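Clernach Regional Forum
Board: Transport and Public Services
Topic: Proposed withdrawal of the Flestberg evening bus service

Posted by: RouteDesk_Moderator
Members are asked to use this thread for all discussion of the proposed changes to the Clernach to Flestberg service. Two earlier threads have been closed and their contents archived. The consultation period runs through the end of October. Comments made on this board do not form part of the official record, and members who wish to have their views considered should submit the consultation form, either online or on paper at the Clernach library desk.

The proposal under discussion has three elements:
Withdrawal of the two last departures from Clernach to Flestberg.
Rerouting of all remaining trips through Espinoza Road, with the Mill Lane stop closed.
An increase in the monthly pass discount for residents under 18.

The usual board rules apply. Please address the proposal and refrain from comment on individual drivers.

Posted by: sgallardo
I am writing on behalf of the Flestberg Residents' Association, of which I am currently secretary. The Association opposes the withdrawal of the evening departures and takes no position on the rerouting.

Our objection rests chiefly on the ridership figures used in the consultation document. The document states that the two evening trips carried 1116 passengers over the counting period. It does not state that the counting period included the three weeks in which the Flestberg bridge was closed and the evening trips ended at the county line. Passengers who were set down at the county line were not recorded as Flestberg passengers. The Association has asked for the figures to be restated with those weeks removed and has not yet received a reply.

We would also ask the transit office to publish the threshold below which a trip is considered for withdrawal. The document refers to "established minimums" on two pages and defines them on neither.

Santino Gallardo
Secretary, Flestberg Residents' Association

Posted by: tollhouse33
I respect the work the Association does, but I cannot agree with the post above. I ride the last departure twice a week and have done so for four years. On most nights there are very few of us aboard by the time the bus passes Mill Lane. Removing the bridge weeks would improve the average slightly. It would not produce a well-used service.

The same vehicle and driver could be used to add a trip in the early morning, when people are regularly left standing. That option does not appear in the consultation document and I believe it should.

Posted by: G_Benitez
I would caution against treating the early morning and the late evening as interchangeable. The people who travel at those times are often the same people. A person who takes the first bus to a long shift needs a bus home at the end of it. If the evening departure is withdrawn, that person does not become an additional morning passenger. That person buys a car or leaves the job.

The consultation document counts boardings by trip and does not link outward and return travel. The pass readers installed last year are capable of recording this information. I would encourage members to request it on the form, under section 5.

Gisela Benítez

Posted by: tollhouse33
The point about linked trips is a fair one and I had not considered it. I would still like to see the data before accepting that it describes more than a handful of riders.

Posted by: parishnotes
May I raise the matter of Mill Lane, which has received little attention so far. The nearest stop under the new routing would be at the foot of Espinoza Road. The consultation document gives the distance as 500 yards. It does not mention the grade, or that the sidewalk on the east side ends before the drainage ditch and resumes beyond it. Several residents of the senior apartments have told me that they would be unable to make the walk in winter.

I understand that the Mill Lane turn adds time to every trip. I ask only that the stop be retained for midday departures, when the schedule has the most slack.

Posted by: RouteDesk_Moderator
A note on the point above. The transit office has confirmed that written requests concerning individual stops will be accepted up to the close of the consultation and may be submitted separately from the main form. Please give the stop name and the direction of travel.

Posted by: old_timetable
I support the rerouting, and I appear to be the first person here to say so. The Mill Lane turn has been the principal cause of missed connections at Clernach station for as long as I have kept records. A bus that leaves Flestberg on time should arrive with 11 minutes in hand. When there is parking on both sides of Mill Lane, it commonly arrives with none. Passengers bound for the station vastly outnumber those boarding at Mill Lane, and their interests deserve equal weight.

With respect to parishnotes, a midday exception would create two different routes under one number. We had that arrangement some years ago and it was a source of constant confusion.

Posted by: parishnotes
The confusion to which old_timetable refers was caused by the printed schedule, which carried the exception in a footnote. A letter suffix on the route number would resolve it at very little cost.

Posted by: conetti_lateshift
I have followed this discussion without posting and would like to add the position of those of us employed at the Conetti site off the Flestberg road. The late shift ends 33 minutes before the second evening departure. The first evening departure leaves before the shift has ended and is of no use to us. If only one of the two can be kept, it should be the second.

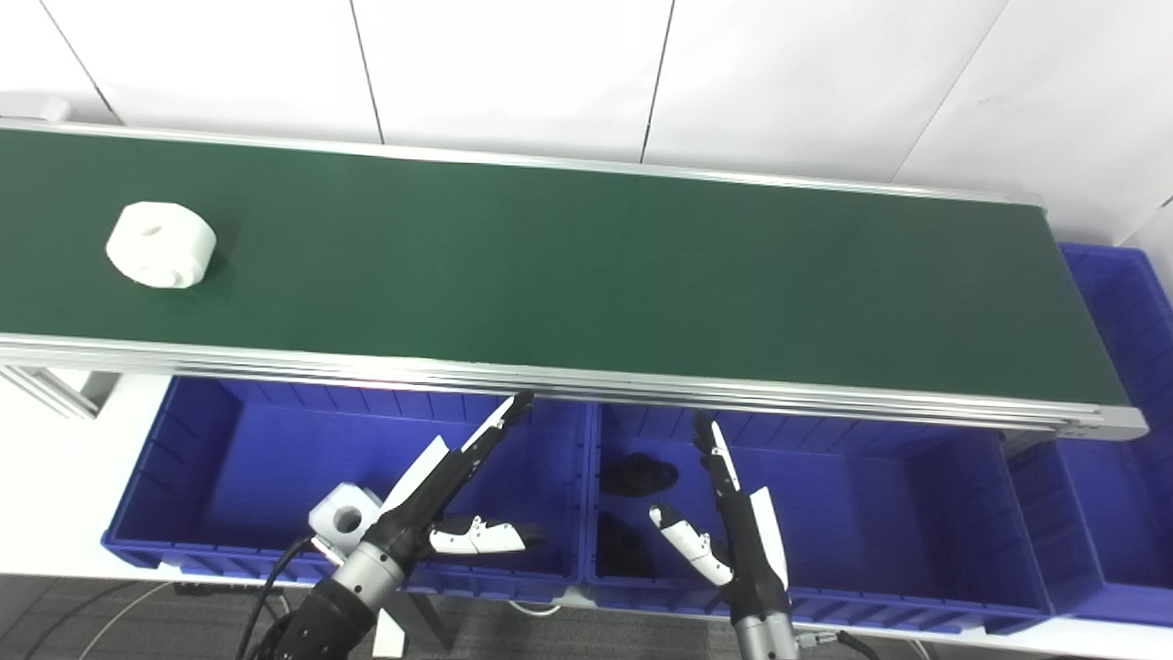 I raised this with the site office and was told that the company had not been contacted during preparation of the proposal. I do not know whether other employers along the road were. It would seem a reasonable step to consult them before October ends, and I would be willing to collect signatures from the late shift if the Association will supply a form of words.

Posted by: sgallardo
The Association would welcome signatures and will supply a short statement by private message. The statement will ask for retention of the second evening departure as a minimum. I should make clear that our formal position remains the retention of both.

Posted by: tollhouse33
I could support retention of the second departure alone. It would release the earlier vehicle for other use, and it answers the concern Ms. Benítez raised about return travel.

Posted by: G_Benitez
It answers it in part. Riders connecting from the hospital clinic rely on the earlier of the two, and a wait at Clernach station after the waiting room has been locked is a poor substitute. I would not want the thread to settle on a compromise before the clinic has been heard from. I have written to its patient services desk and will post any reply I am permitted to share.

Posted by: old_timetable
Could the moderator confirm whether the waiting room hours fall under the transit office or the railroad? I have received both answers in the past.

Posted by: RouteDesk_Moderator
The waiting room is operated by the railroad under a lease from the county. Questions about its hours should be sent to the station agent. I have moved two posts on bicycle racks to their own topic. This thread remains open.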